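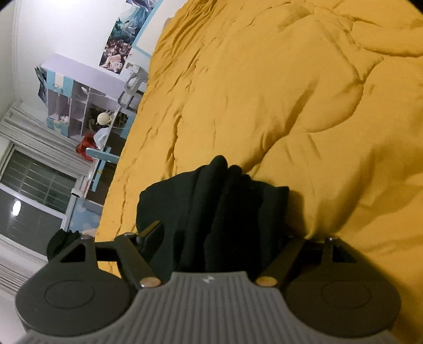

Black cloth on the yellow comforter, my least favorite combo for the grasp width estimator.

So, the laundry branch! I finally got the new replay tool merged last night and I've been poking at it ever since. Before this, if I wanted to know why the policy opened its fingers at a weird moment, I had to scrub through a clip in one window and squint at a plot of finger width in another. Now they're locked together (thank you Jin-sol, who wrote most of the sync code while I complained about it) and I can drag one slider and watch both move.

First thing I found was a bug of mine, of course. The width signal was running 10 samples behind the video. I'd been blaming dark clothes for months! Dark clothes are still hard, to be fair. The folds all blur into one lump and the mask wants to swallow the shadows in the bedding too, so I bumped up the contrast before the segmentation step and that helped some.

I reran training on 211 clips with the lag fixed. The loss curve looks a lot calmer, though I haven't tried it on the arm yet, so no bragging. Willy wants me to go up to 400 before we compare anything, and he's probably right, but labeling is sooo slow and my wrist hurts.

Next up is getting Kevura to load clips without eating all my memory. If you've got a trick for lazy loading video in Python, leave it in the comments, please!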